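Filed under: Short Fiction / Under 300 Words

Parcel Paper

Idris kept the paper. Everything that came into the flat above the shop in Hadbridge was wrapped in it, and he could not put it in the bin without going through it first.

Parviz had offered to do the table while Idris was at work. He started at four. The cardboard he flattened and stacked on the left, one piece over another. The brown paper was harder. It would not lie down, and when he pressed on one part another part came up.

He was looking for a slip with a number on it, 3209, which Idris needed for the money back on the lamp. Idris had said it was with the paper. He had not said which paper.
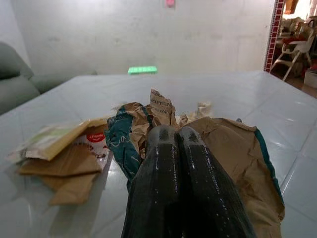
The pile, a little after four.

Parviz read whatever had print on it. Most of it told him nothing. He smoothed out a teal piece with white looping lines on it, then let it crumple again and put it to one side.

At five Idris came up the stairs with his coat still on.

"Did you find it?"

"No."

Idris looked at the table for a while. He picked up the big brown sheet, the one with the green strip along its side, and folded it in half and then in half again.

"This was round Mum's plates," he said. "When she sent them from Trendthorpe."

"Do you want to keep it?"

"No," Idris said – but he put it in the drawer, and Parviz went to fill the kettle.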